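5. Puesta en marcha del programador de riego Wormont

Antes de nada, un aviso: este apartado lo he escrito yo después de montar el mío y el de mi cuñada, así que mezclo lo que dice el folleto con lo que me ha funcionado. Si solo queréis los pasos, id a los números; si os apetece saber por qué el mío se pasó una noche entera regando el tendedero, leed también las notas (¡que para eso están!).

Doy por hecho que ya tenéis el grifo de la terraza con rosca y el tubo principal cortado a medida, como expliqué en el apartado 4. Si no, volved atrás, que luego toca desmontar y da una rabia tremenda.

5.1 Conexión al grifo

1. Cerrad la llave de paso. La de la terraza, no la general, a no ser que queráis dejar a alguien a medio ducharse.

2. Abrid el grifo un momento para que salga el agua que quede en la tubería y volved a cerrarlo.

3. Enroscad el filtro Tromalex a mano. La flecha del cuerpo tiene que mirar hacia abajo.

4. Poned la junta de goma en la tuerca del programador y roscadlo al filtro, también a mano. Cuando haga tope, un poquito más y ya.

Precaución: no uséis llave inglesa. La tuerca es de plástico y se raja sin hacer ruido, y la fuga os la encontraréis al día siguiente. Yo compré el recambio en la ferretería Karamanlidis y no fue barato precisamente.

Nota: si gotea, no apretéis más. Desmontad, mirad si la junta se ha pellizcado y volved a empezar. A mí me pasó dos veces seguidas y era siempre lo mismo, la dichosa junta.

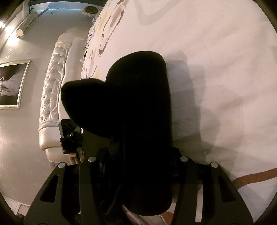 5.2 Pilas y primer encendido

1. Sacad el cajetín de las pilas tirando de la pestaña inferior. Va duro la primera vez.

2. Meted dos pilas alcalinas nuevas. Las recargables dan menos tensión y la válvula se queda a medio abrir – lo comprobé en febrero, con las macetas de la entrada encharcadas.

3. Cerrad el cajetín hasta oír el clic y esperad. La pantalla parpadea y el programador abre y cierra la válvula una vez. Suena como un carraspeo, es normal.

4. Poned la hora con las flechas y confirmad con OK. Ojo, que funciona en formato de 24 horas y no se cambia.

Nota: el programador no se entera del cambio de hora. Si regáis de madrugada da un poco igual, pero si lo tenéis puesto para cuando ya estáis desayunando fuera, acordaos.

5.3 Programar el riego

Esta es la parte que más pereza da y en realidad se hace en un rato. Hay dos programas, A y B, y yo os recomiendo usar solo el A hasta que le cojáis el punto.

1. Pulsad PROG hasta que aparezca la A.

2. Elegid la hora de inicio. Yo riego antes de que salga el sol, que se evapora menos y los vecinos de abajo no protestan por el goteo.

3. Elegid la duración. Con goteros autocompensantes y macetas medianas yo pongo 5 minutos. Para las jardineras grandes me quedaba corto y acabé añadiendo un segundo gotero en lugar de alargar el riego de todo lo demás.

4. Elegid la frecuencia: cada día, cada dos o cada tres. En primavera, cada dos me va de maravilla.

5. Pulsad OK y comprobad que sale el dibujito de la gota. Si no sale, no ha guardado nada (¡y no avisa!).

Precaución: la duración máxima son 60 minutos y el programador os deja ponerla sin rechistar. Yo quise marcar 6, se me fue el dedo y de ahí viene la historia del tendedero. Repasad siempre la pantalla antes de cerrar la tapa.

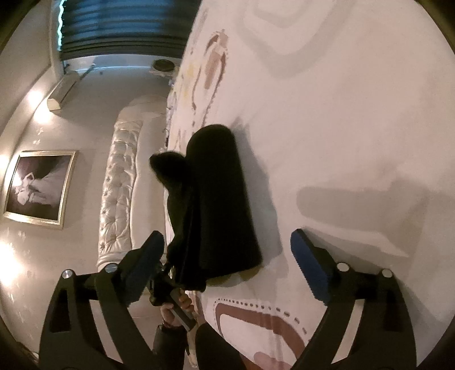

5.4 Prueba de caudal

Con todo programado, toca ver si llega agua a la última maceta. No os la saltéis aunque tengáis prisa, os lo pido por favor.

1. Abrid la llave de paso despacio, un cuarto de vuelta, y luego del todo.

2. Pulsad MANUAL y esperad a que se llene el tubo. Al principio los goteros escupen aire.

3. Colocad una jarra medidora bajo el último gotero de la línea y dejadla ahí 30 minutos.

4. Mirad cuánto ha caído. A mí me salían 700 mililitros y con eso me quedé contenta. Si os sale mucho menos, id quitando goteros del final o revisad si el tubo está doblado en alguna esquina.

5. Parad el riego con MANUAL otra vez.

Nota: el truco de la jarra me lo enseñó Bjarke Thygesen, que lleva el foro de terrazas donde empecé a preguntar cosas. Yo antes miraba la tierra a ojo y así tenía la albahaca, la pobre.

5.5 Sensor de lluvia (opcional)

El sensor Walletti se vende aparte y se enchufa en la toma lateral, debajo de la tapita gris. Yo lo tengo en la barandilla, lejos de la cornisa, porque pegado a la pared no se moja nunca y entonces no sirve de nada.

1. Quitad la tapita y guardadla en un sitio donde la vayáis a encontrar.

2. Enchufad el cable hasta el fondo, con la muesca hacia arriba.

3. Echad un chorrito de agua sobre el sensor. En la pantalla tiene que aparecer un paraguas.

4. Esperad a que se seque. El paraguas se va solo, aunque tarda lo suyo.

Precaución: mientras esté el paraguas no hay riego automático, pero el manual sigue funcionando. Si vais a limpiar la barandilla con manguera antes de iros de viaje, desenchufad primero el sensor y volved a ponerlo al acabar.

Para guardar el programador en invierno, pasad al apartado 6. Los que viváis en zona de heladas leedlo antes de que llegue el frío, que el agua que se queda dentro de la válvula revienta el cuerpo y eso no lo cubre la garantía.

Última revisión de este apartado: 17 de mayo de 2022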